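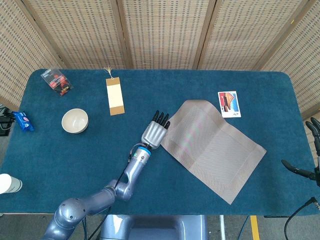 Teal felt on the table, woven divider behind. Bowl, bookmark and placemat out.

2020-01-28
Table cover and small goods, Woldemariam order

Felt is on the table and staying on. This is the Wudine piece in teal, the heavier of the weights they sent. Ironed it on the wool setting through a damp pillowcase, then let it lie flat overnight before stretching. Creases from the shipping fold came out except for one near the front, which you can feel with a thumb but can't really see. I'd call that fine for a display surface.

Cut width before trimming was 117 cm. That left enough to turn under on the long sides and slightly less than I wanted on the short ones. For the next one, order wider or accept a raw edge at the ends. Felt doesn't fray so a raw edge would hold up, but it shows if the cut wanders, and mine wandered.

Corners. First try was a folded corner like a bed sheet and it made a lump under the cloth. Took it out. Second try was small pleats, pulled toward the middle underneath and stapled one at a time, working from both sides to the center of the curve. Much better. The corner stays round and the pleats are all on the underside. Shorter staples would be enough. I used the long ones we had open and had to pull several that went in crooked.

Lint: the teal shows everything. Cream thread, paper dust, crumbs. Tape roller works, the stiff brush does not, it just raises the surface. Please don't brush it. And snacks should live somewhere else, mine included.

Divider. Skivholm folding screen, the light tan one, set up behind the table along the back edge with the ends brought in at the sides. It needs the angle to stand steady. I tried it nearly flat first and it leaned when the door opened. With the sides turned in it stays put. The tan weave against the teal looks good to me, warmer than the white wall, and it hides the shelving. The yellow tag is still on it up near the top. Leave it until we know whether we are keeping the screen, since Skivholm want tags attached on returns.

One thing to think about with the weave is that it is a busy background. The rows of little dark gaps pull your eye, and small things set near the back get lost. The bookmark is the worst for this, with its string being close to the same color as the screen. Things with a solid outline do fine.

Bookmark. This is the version with the cream center and brown bands top and bottom, beige string tassel. Woldemariam asked for a quiet one that could go with any of their books, and I think this is it. Notes from making up the samples:

Paper is nearly 300 gsm. Holds flat, takes the punch cleanly, doesn't curl at the banded ends once the ink has had a day.

The hole wants to be a little farther from the edge than on the first batch. Two of those tore when the string was pulled tight.

String: a lark's head through the hole, then trim the ends together. Trimming before knotting gives uneven tails every time. A touch of starch on the ends keeps them from opening up, but too much makes them stick out like wire. Still adjusting.

Order quantity is 3000. At the rate I was going this afternoon that is a lot of knots. Niall Pollock thinks we should cut all the string first against a board with two nails and do the knotting in sittings. Agreed. He is making the board. We should also decide whether to bundle by paper band or box them loose. The bands are neater, but they press the tassels flat and the client will notice that before anything else.

Placemat. Rectangular, woven, from the Gudell lot. Lies on the felt and doesn't slide, which was the complaint with it on the bare table. The felt grips the underside. If Woldemariam show them on a polished shelf they will slide again, so mention that when we send the notes. Edge binding on this lot is tidier than on the last. I went over the corners with a needle and found one place on one mat where the binding had missed the weave. Restitched it and put it back in the pile.

Dry heat test on a spare mat from the same lot: mug of just-boiled water, left 3 minutes, no mark. Longer test still to do, and with something heavier. Spill test with tea left a ring that came out with cold water and a cloth, but the mat took until the next morning to dry through. They shouldn't be stacked damp.

Bowl. Small round one, cream outside and a pale beige inside. I like it on the teal more than I expected to. The glazed white ones looked cold on the same cloth last week and this one doesn't. It would go well with the placemat as a pair if they want a table setting, and the sizes are about right for each other. Checked the foot for roughness before letting it near the felt. A gritty foot will pull fibers, as the old gray cover shows. Rub any new ceramic on the bottom with wet fine paper first, rinse, dry, then put it down.

Color check in daylight versus the overheads: teal goes greener under the overheads, and the tan of the screen goes yellow. Compare samples by the window only. I marked two swatches of the felt on the back with which light I looked at them in and then mixed them up, so that has to be done over.

To do:
Ask Wudine if the teal comes from the same dye lot if we reorder. Offcuts are in the flat drawer, labeled.
New punch die, or have the old one sharpened.
Longer heat test on the Gudell mat.
Try a plain cloth panel over the middle of the screen and look at the bookmark against it.
Shorter staples.
Niall to bring the string board in and we time a hundred knots on it before promising Woldemariam anything.

Left the cover on and the screen standing. Tape roller is on the hook by the door.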